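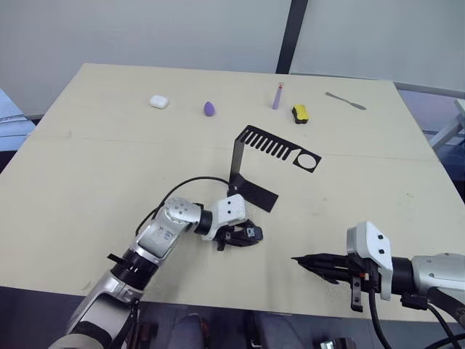

Small items along the far edge of the worktable, slotted bracket in the middle. Room 143.

Ninia Shared Workspaces Forum > Rooms and Furniture > Placement of small items on the worktable

rsikora (moderator)
Posted June 23, 2025

Colleagues are asked to comment on the proposed standard for keeping small items on the worktable in Room 143. Under the proposal, items that are out for the session are placed in a single row along the far edge, with clear space between them. The photograph shows a row of this kind: a small white rounded box, a purple makeup sponge standing on its wide end, a slender tube, a yellow scouring sponge and a thin metal spatula or palette knife. The proposal reserves a strip 200 mm deep for the row. The remaining area is to be left for work.

Please confine remarks to the table. Comments on the cabinets belong in the separate thread.

Ryszard Sikora
Rooms and Furniture

garetti_stores
I support the row. Under the present arrangement, items are returned to stores in a mixed tray, and sorting them delays the next booking. A row can be checked from the doorway.

I would ask that tubes be placed parallel to the edge. The tube in the photograph lies at an angle, as does the spatula, and long items placed in this way take up more of the strip than they need.

z.gorecki
I do not support the row in its present form. A tray with a raised lip would hold the same items and could be carried to the sink or the shelf in one movement. Items placed directly on the board must be lifted one at a time whenever the surface is wiped, and in practice the surface behind them is then missed.

I also object to the scouring sponge being treated in the same way as the makeup sponge. Cleaning materials should be kept apart from cosmetic items. A gap of 50 mm, as suggested in the draft, is not sufficient.

Zuzanna Górecki
Hygiene and Supplies

rsikora (moderator)
The remark on cleaning materials is accepted. The draft will be amended so that scouring sponges are kept in the cleaning caddy when they are not in use.

On the tray, I remain of the view that it would become a second drawer. The trays issued last November were full within the month.

plorkard_bench
May I ask about the black bracket? It has a line of parallel slots and a round hole near one end, and it stands well above the surface on its own foot. If it is to remain in the middle of the table, the standard should say so. I would prefer it to be moved to one side when it is not needed. Sleeves catch on upright parts.

z.gorecki
Agreed with the previous post. It should be listed by name in the standard, with a fixed position.

rsikora (moderator)
The bracket will be listed. Its position is left to whoever has booked the table, and should be stated on the booking form.

Remarks on the joint may also be made here. 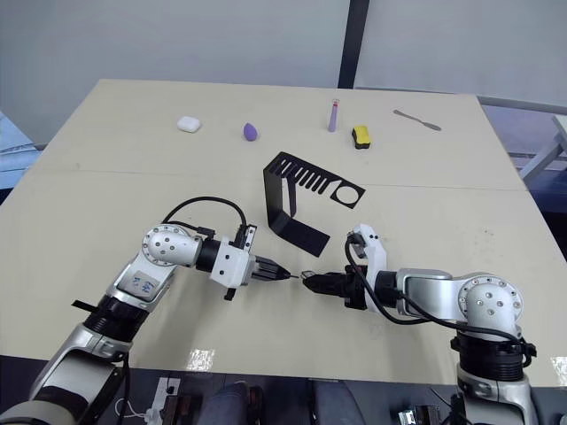 Joint between the two panels

sprogis_m
The top is made of two panels, and the seam runs across the middle in this view. I request that nothing thin be set down across it. A blade or a card will find any gap, and crumbs and powder collect there. A strip of low-tack tape would be adequate.

garetti_stores
I must disagree on the tape. Tape lifts at the ends and leaves residue on pale board. A soft brush along the seam at the end of each booking is sufficient.

z.gorecki
Brush first, then a damp cloth. I would accept this in place of tape, provided that the step is printed on the room card.

rsikora (moderator)
The brush and cloth will be added to the room card. The tray question remains open. Ms. Górecki is invited to submit the dimensions of the tray she has in mind, noting that the table is 800 mm deep.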